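Public Wellness Days Need a Budget After the Cameras Leave

By Loredana Ferri

Each October the regional government of Retdale holds its Day of Movement. The governor stretches on the lawn before the assembly building, ministers follow in matching shirts, and the footage is on every channel by noon. This year 700 people were invited to join him.

There is nothing improper in a head of government promoting exercise. Citizens do take notice of what their leaders do, and the tradition has support in all parties. The difficulty lies in what the administration funds during the rest of the year.

Of the 83 neighborhood halls that once offered free morning classes, 44 have closed their programs. The health minister, Nazareno Monti, told the assembly that residents may follow the broadcast lessons at home. Many homes in the older districts of Drilumton have little floor to spare, and older residents who live alone are reluctant to attempt new exercises without an instructor present.

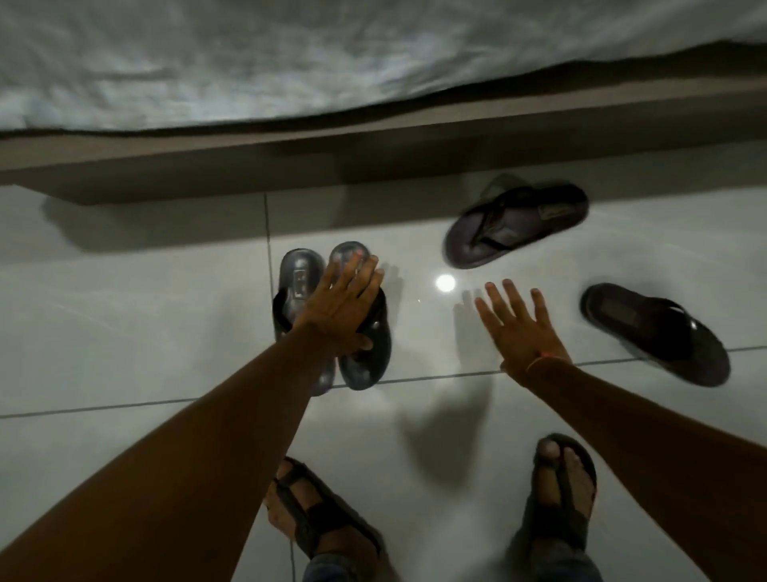
Tiled floor beside a bed with a wooden frame.

Assembly member Benedetta Sanna has proposed that half the cost of the October event be moved to the halls for one year. Her motion was referred for further study and has not returned to the floor. The governor's office has declined to say what the event costs, although it publishes the guest list.

The assembly should require that figure before it approves the next event. It should also ask Mr. Monti to state which halls will reopen, and when. A government that asks its citizens to exercise every day has a duty to keep the doors open on the mornings when no minister is expected.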